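The bread box on the counter

2021-04-22

I have been meaning to write up the kitchen counter for a while. It is the only counter we have that isn't taken up by the sink or the stove, so everything that gets used before nine in the morning ends up on it. Last August I bought a bamboo unit with a drawer, and it took me until this month to get the rest of the stuff arranged so it makes sense.

The unit is a Prendcombe. I looked at one from Fonder too, which was cheaper, but it had a little cutout where the handle should be and I wanted a real handle. It came flat with a bag of screws and a sheet of drawings with no words. Putting it together took 40 minutes, plus a second go when I noticed I had one side on backwards.

The handle is a dark metal bar on short stems, each with a round disc where it meets the wood. I like it. It's easy to grab with the side of your hand when your fingers have butter on them.
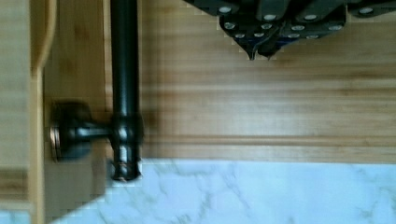 The handle and the bamboo, close up.

The bamboo is pale and has fine lines in it. I wiped it down with mineral oil when I first got it and again at New Year. I don't know if that does anything for it. Evelien Segers from my old office has the same unit and has never oiled hers, and the last time I was over there it looked the same as mine.

What goes in the drawer: bread bag clips, the butter knife, the small grater, paper filters, rubber bands. I tried keeping bread in it for a week and the bread went stale.

The toaster was the hard part. Ours is a Condton and the cord is short, so it has to live at the front near the outlet. I tried it at the back for a few days with an extension cord and didn't like reaching over the cutting board to get at it. 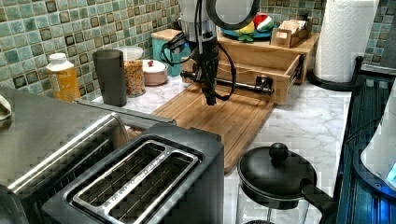

Breakfast things go along the back wall now, where they can be reached without opening a cabinet. I used to keep cereal in the box, on top of the fridge, and it got soft every summer. The clear jar with the white lid fixed that, and I can see when it's getting low. The pink and white pot next to it with the red knob on the lid was a present. The tea sits on top of the drawer unit in a small wooden tray, beside the teal plate.

I still want a shelf for the mugs. Willems has one that would fit the wall, 700 mm wide, but I'd have to drill into the tile and I'm not ready to do that. If anyone has drilled mosaic tile without cracking it, tell me what bit you used.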